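May, notebook, Waleta site – board wiping cell

Ran the wiping routine on the glossy board from 6:00, before day shift. Path spacing unchanged from last week. Pad pressure dropped one step after Gaetano's note that the arm was pushing the stand backwards. Stand feet to be checked for creep at the end of each block. 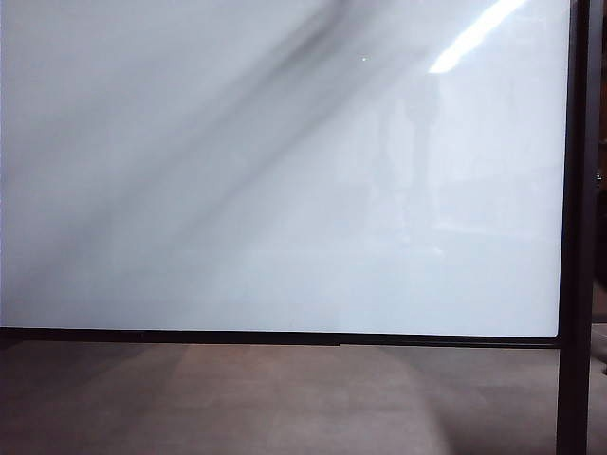
Glare is still the main trouble for the residue check. The threshold picks up ceiling light as marker, so the arm goes back over clean board. Damián wants the check masked near the top edge; I would sooner move the lamp. Left open.

Staffing: Itzel and Evaristo used to do all the boards on the floor by hand before handover. They now load pads and sign off the result, 10 minutes a shift. Evaristo says sign-off is duller than wiping and he misses reading the old notes before they go. Fair point – handover notes should be copied out before the routine starts. Asked Didier to add a hold step so the operator releases each board.

To do: hold step, lamp bracket, order 2 more pads.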